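Sorting small parts after a clear-out: by type or by job?
Forum: Home and Hobby > Storage and Order
Page 1 of 1

cornel_b
Member, 161 posts
14 January 2026

Good evening to all. I ask for your opinion because at home we can not agree.

In May we moved to a smaller flat and I have no more the cellar. All my small things from thirty years of repairing (screws, hinges, fuses, lamp holders, switches, pieces of cable, taps and washers) are now in one cupboard in the corridor. My wife is patient but the cupboard door does not close.

My question is how to divide. I see two schools. First school: by type, so all screws together, all electrical together, all plumbing together. Second school: by job, so one box for "lamp is broken", one box for "tap is dripping", one box for "hang a picture".

I started with the first school and after one evening I was already unhappy. A wall plug, is it with screws or is it with plastic things? Please tell me how you do it.

Cornel Bogdan

pilia_row
Member, 503 posts

By type, always. A wall plug goes with screws, you use them together.

The job boxes sound nice but then you have the same screw in four boxes and when you need ten of them you walk between four boxes.

sarita.p
Member, 3 posts

Hello Cornel, I had the same cupboard, almost the same door also.

I disagree with pilia_row, with respect. By type is good for a shop or for a person who repairs every day. I repair perhaps once in the month. When the tap drips I am already in a bad mood and I want to take one box and go. In my tap box there are washers, the tape, the small spanner and an old towel. I did not open any other box for this in two years.

For the rest, what is not belonging to any job, I have one drawer by type. So I am a mixed school.

Sarita Pant

Vaněk
Moderator

I moved this from General, please write storage questions here in future.

My own method, for what it is worth. Do not buy any boxes before you have sorted. People buy a cabinet with sixty drawers and then they invent sixty categories. I did my sorting in this order, it took me a weekend:

1. Empty everything on one big surface. Cover it first with a plain sheet or paper in one colour, small screws are much easier to see and your table is not scratched.

2. Take out the rubbish. Bent, rusty, single pieces of something you do not own any more. Be hard with yourself. I threw away half a bucket.

3. Make a first rough division with open trays, in different colours if you have them. Do not write any labels yet. You will change your mind, and a tray has no opinion. Electrical pieces are the slowest, so I leave them in the middle between two trays until the rest is finished.
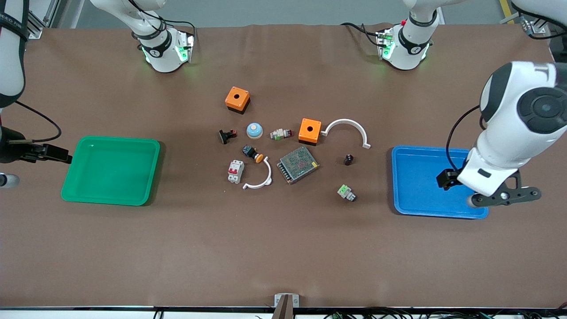

4. Only now look at the piles and decide about type or job. The piles will tell you. If you have a huge pile of screws and a little of everything else, then go by type for screws and by job for the rest.

5. Leave it for one night before you put it into boxes. In the morning I moved three piles.

6. Labels at the end, in pencil.

cornel_b
Member, 161 posts

Thank you Vaněk, this is very clear. The number 5 I would never do, but I will try it. My wife asks on which table this will spend the night.

pilia_row
Member, 503 posts

I still do not agree with number 4. If you mix two systems you must remember two systems. In five years somebody else in the family looks for a fuse and does not know if a fuse is a "type" or a "job". With me a fuse is electrical, finished.

Also number 6, why pencil? It becomes pale and then you can not read it in a dark corridor.

Vaněk
Moderator

Pencil on masking tape stays readable for years in my cupboard. But use a pen if you prefer, it is not a rule of the forum.

sarita.p
Member, 3 posts

About the family: my son is eleven and he found the bicycle box alone. On the box is written "bicycle". I do not think he would look under "rubber and valves".

pilia_row
Member, 503 posts

A bicycle is a different thing, it is a hobby. I also have a bicycle box.

sarita.p
Member, 3 posts

Then you have a job box :)

omel_tt
New member

Can I ask what boxes you use in the end? I have the Tarkel ones with the clip lid and the clips break when it is cold. I keep them on the balcony -- maybe this is my mistake.

Vaněk
Moderator

Yes, the balcony. Many plastics become brittle in frost. Please open a new thread for boxes, we had already two long ones and I will put the links there.

cornel_b
Member, 161 posts

A small report. We agreed on the kitchen table, until breakfast. I have one pile of screws which is bigger than all the others together, so screws will go by size, and then "water", "lamps" and "walls" as three job boxes. The wall plugs are in "walls". I am sorry, pilia_row.

I have still a bag of keys and I do not know for which doors. Does anybody keep such keys?

pilia_row
Member, 503 posts

Keep them. With metal things.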